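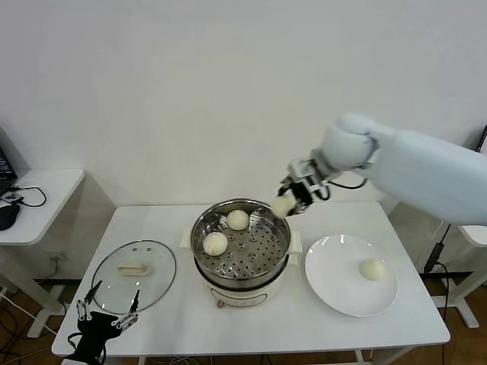 Entry, January 17, 2022. Steamed bun series, second session, test kitchen, Yap building. Recorded by Thoa Khương; dough prepared by Sebastian Lazăr.

The purpose of the session was to settle how plain buns should be held between the end of steaming and service, and to decide whether the electric steamer is adequate for the small-batch work planned under the Drarnora project. The previous session left two complaints on record: wrinkled tops and wet undersides. Both were put down to the dough at the time, and I no longer believe that was correct. The equipment was set out on the white table against the wall, with the stainless steel basket on its white electric base in the middle, the glass lid laid flat to the left with its handle up, and the wide-rimmed plate to the right to receive the buns. I ask that this arrangement be kept. The plate is close enough to the pot that a bun travels only a short distance in open air, and the lid has a clear place of its own on the side away from the plate. In the first session the lid was put down beside the finished buns and dripped on two of them, which spoiled the comparison.

Dough. Sebastian used the Stindel flour from the opened sack, with instant yeast, sugar, a little oil and lukewarm water. Pieces were weighed at 61 g each after kneading. This is an awkward figure and came from dividing the dough evenly, with no intention behind it. We agreed to leave it alone so that both sessions can be compared. The pieces were shaped by hand and rested under a damp cloth for 30 minutes. The kitchen was cool in the morning and the rest could have gone longer. A finger pressed lightly into the spare piece left a mark that came back slowly, which we took as sufficient.

Steaming. The base was filled to the lower line and brought to a full boil before the buns went in. Each bun was set directly on the perforated steel, lightly oiled, without paper. Sebastian objected to this and his objection is noted: he expects sticking at the base and would prefer parchment squares. My view is that paper trapped moisture in the first session. The central post in the basket takes up room that a flat tray would give, and buns should be placed well clear of it and of the wall. One bun placed too near the post in the trial load came out with a flat side.

At the end of the time the power was switched off and the lid was left in place for 2 minutes, then tilted toward the back and removed in one movement so that the water ran off outside the basket. Tops remained smooth on this load. On the trial load, where the lid came off at once, the surface tightened and wrinkled within a short time. This agrees with what most cooks will say, but it had not been written down in this book.

Undersides. Slight sticking on the bare steel, with a thin skin left behind in places. The crumb above it was dry and even. Buns left standing in the basket with the lid off became damp underneath, whereas those moved to the plate promptly did so to a lesser degree. A ceramic plate is not ideal for this, as steam collects under the bun — a rack or a folded cloth on the plate should be tried.

Holding. Nearly 80 minutes after steaming, the buns on the plate were firm at the edge but acceptable when torn open. Covering them with a dry cloth kept the surface softer. Covering them with the glass lid did not answer, and condensation was visible on it very soon.

Cleaning. The perforations hold starch if the basket is allowed to dry. It is to be soaked as soon as it is empty and brushed from the underside. The base must not be immersed; wipe it and empty the remaining water once cool.

Decisions. The steamer is accepted for small batches. The bare basket and parchment squares will be compared side by side in one load, so that Sebastian's objection can be dealt with properly. The Ernari flour has been requested for the next session and should not be mixed with the remainder of the present sack.

Outstanding: bamboo basket not yet located. A replacement oil brush is needed, as the present one sheds. Sebastian to enter the dough weights on the sheet inside the cupboard door.

T.K.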